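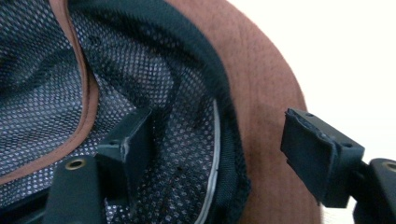
Harndale Campaign Planning Workbook, Second Edition

Product details
Publisher: Bruvico
Author: Gönül Tekin
Editor: Nevzat Özkan
Format: spiral-bound workbook with download code
Language: English
Status: in stock
Page last revised: 13/11/2020

Overview
The Harndale workbook is a planning tool for owners of small service businesses who write their own marketing. It covers audience definition, message drafting, channel selection and budget tracking. It does not cover paid search bidding or web design. Each unit consists of a short reading, a worksheet and a review page to be completed after the campaign has closed.

Contents
The workbook is divided into 8 units. Units 1 to 3 deal with the customer profile and the offer. Units 4 to 6 deal with copy, scheduling and cost. The last 2 units are used for measurement and for planning the next campaign. Units may be taken out of order, except that the budget sheet in unit 6 draws on figures entered in unit 3.

Changes from the first edition
The email unit has been rewritten and is nearly twice its former length. The trade show checklist has moved to the appendix. Worksheet margins are wider to allow for hole punching. Two errors in the cost-per-lead table have been corrected; owners of the first edition can request the replacement sheet from Bruvico at no charge.

Downloads
The code inside the back cover gives access to the worksheets as fillable PDF files and to the budget sheet as a spreadsheet. Each code can be activated on 3 devices. Codes do not expire, but they cannot be transferred once activated.

Group orders
Orders of 6 or more copies ship with a leader's guide by Beril Bayram. The guide contains session timings, discussion prompts and completed sample worksheets. It is not sold separately. Group orders should be placed by email and paid by invoice.

Shipping and returns
Unmarked copies may be returned within 30 days of delivery. Copies with an opened code panel are not returnable unless the binding is defective. Return postage is paid by the buyer except in the case of a defect.

Related items
Prustetti Press Release Templates
Bilgin Speaker Booking Log
Harndale Wall Planner, January start

Questions about bulk pricing: Roxana Alvarado, Sales, Bruvico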